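Put the stop rule on the wall

Most of the written rules I come across for bench robots begin with the arm. Maximum speed, maximum payload, reach, the height of the guard if there is one. These are easy to write down, and the supplier has usually written them down already, so a new lab copies them out and calls the result its safety sheet. I did the same at Drumurar when I was given the job of drafting ours, and the first version ran to 20 pages. I doubt anyone got past page five.

The present version is a single side of paper. It is mostly about the table, the objects on it, and who may say stop. Rosaire Penner, who runs the afternoon shift, thinks I went too far in cutting it down. Ornella Galli thinks there are still two rules too many. I want to set out why I think the short one is right, and where I am less sure.
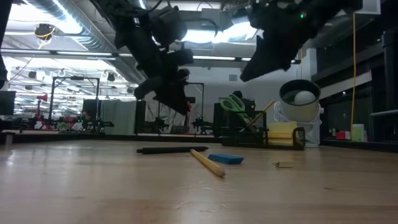
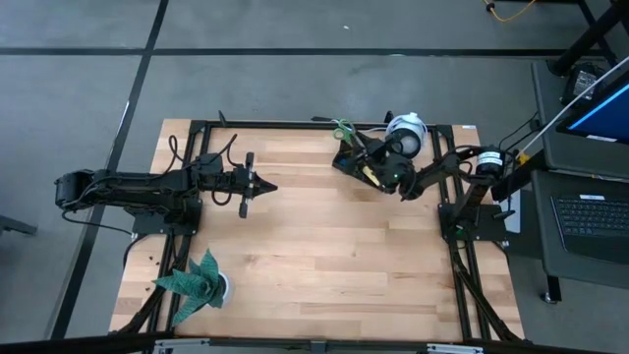

Pens, pencils and a desk organiser, or scissors in a gripper over the tabletop.

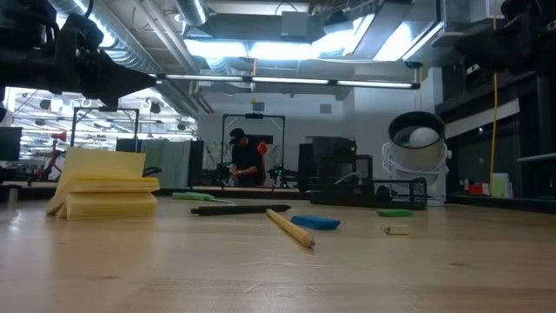
A rule about objects has to name the objects. Our old sheet said that "hazardous items" needed approval from a supervisor, and in practice each operator decided what was hazardous. One would ask about a craft knife and another wouldn't. Scissors were never asked about at all, as everybody has a pair in a drawer at home. But a pair held in a gripper, with the blades pointing toward the upper left, as in the second picture, should be treated as a tool with an edge, whatever drawer it came from. So the new sheet lists them by name: scissors, knives, screwdrivers, anything with a point longer than a pencil's. If it is on the list, no hand goes over the table while the arms have power. If someone brings in a thing that isn't on the list and looks as though it should be, they add it in biro and tell me afterwards. I would sooner have a messy list than a tidy one that stopped growing in September.

The next rule is about standing people. We used to talk about "the operator", as if there were only ever one person near a robot. A room with several benches in it has people at the other benches too, with their heads down over their own work. They can't be expected to follow what an arm behind them is about to do. Chun-yin Kao put this better than I did at the time: the person at risk is often the one who didn't sign anything. Our rule now is that whoever starts a run says so out loud, and waits for an answer from the neighbouring benches. It feels silly for the first week.

Then there is stopping. Anyone can stop any run, including visitors, and they are not asked to fill in a form for it. This is the rule Rosaire dislikes. He says that a stop in the middle of a long task can cost an hour, and that people will press the button because a cable moved. He is right about the hour. At Jornum, where I worked before, every stop had to be justified in writing in a box 50 characters wide. In my last year there we recorded 5 stops. I don't believe for a moment that only five were needed. People learned to let a thing run on and hope.

I am less certain about clutter. Hsiu-ying Fu would like a fixed limit on how many loose items may be on a table at once, and I can see the sense in it. A crowded table makes it harder to tell whether a move went wrong. On the other hand, real desks are crowded, and if the work is meant to be of use on real desks then a limit takes away part of the point. For now the sheet only says that everything on the table must be there on purpose. Cables get a line of their own: walk round the bench and look at the floor before you power up.

I'd ask other labs to try writing theirs on one side of paper and see what survives. Ours is pinned up beside the light switch, and the supplier's manual is on the shelf for anyone who wants the payload figures.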